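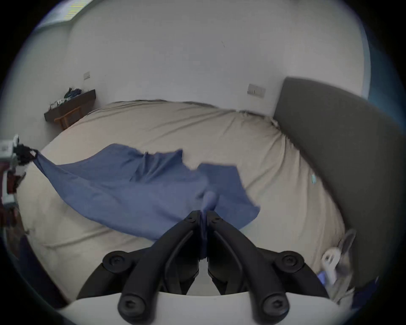 What is the correct way to fold a large piece of bedding when working without a second person? Lay it out on the bed, find two corners before doing anything else, and do not begin the fold until both of them are in hand.

The question reached this blog by way of Ľudovít Kollár, who read my earlier entry on airing blankets and wished to know why it had stopped short of folding. The omission was mine. I had assumed that readers possessed a method. Correspondence since then suggests that many possess a cupboard door which they close quickly.

My own practice was formed at Plandcombe, a guest house where I was employed for 13 years and where the linen room was governed by written procedure. The procedure ran to one page and was pinned inside the door. It concerned itself chiefly with flat sheets, and it took for granted that two people would be present. After I left and set up my own household, I was obliged to revise it for one pair of hands and a bed against the wall.

The first revision concerned the surface. At Plandcombe we folded in the air, walking toward one another. A person working alone should fold on the bed, over the fitted sheet, with the blankets and pillows moved elsewhere. A plain beige sheet makes a satisfactory ground for a blue cloth, as the outline can be read at once. White on white is considerably harder, and I advise switching on the lamp.

The second revision concerned the corners. A large cloth dropped on a bed does not present its corners willingly. One will be under the middle, another will be folded back upon itself, and what looks like a corner in the upper part may prove to be a crease standing up. I proceed as follows. Take any edge and run it through the fingers until a corner arrives. Draw that corner out to the side until the edge is tight. Then return along the same edge in the other direction. The second corner will be found at the far end of it, and the side of the cloth between the two may be laid straight along the head of the bed.

Pinching is preferable to grasping at this stage. A small fold of fabric held between the fingertips will pull cleanly, whereas a fistful brings half the cloth along with it and produces those gathered creases that run diagonally across the middle. If they have already formed, lift the cloth slightly at the nearest edge and let it down again. Patting them with the palm moves them a few inches and no more.

Once two corners are placed, the opposite pair will follow with little argument. Bring the lower edge up to the upper edge, smoothing from the fold outward. Bring left to right. Repeat until the piece suits the shelf. My shelf is 37 centimeters deep, and I therefore finish with a fold in thirds, which leaves the rounded edge facing the room. Readers with deeper shelves may stop sooner.

I should say something of fitted sheets, as Mr. Kollár raised them in his second letter. The tuck-one-corner-into-another method is sound. I use it. The result is never a true rectangle, however, and I have stopped expecting one. Mrs. Šindelář, who supervised the linen room in my time, placed the fitted sheets at the bottom of each pile with the flat ones on top, and visitors to the house regarded the shelves with admiration.

A reader asked in November whether a folding board is worth the expense. I tried the Rurkel board over one winter and found it suitable for shirts and too small for bedding. The Nanard storage bags – the flat kind, with a zipper on three sides – have served better, although the zipper wants patience at the second turn. I keep the spare set in one of these on the upper shelf, with a paper label on the outside stating the size of the bed. The label was adopted after an evening on which I opened four bags in search of a double.

The entry on airing blankets has now passed 2,000 visits, a figure I record with some surprise. The one on mattress turning remains far behind it. I intend to revise the latter before the cold weather, and to add a paragraph on handles, which were left out entirely.

Letters on the subject of duvet covers have been received and will be taken up in the next entry. Mr. Kollár's is at the top of the pile.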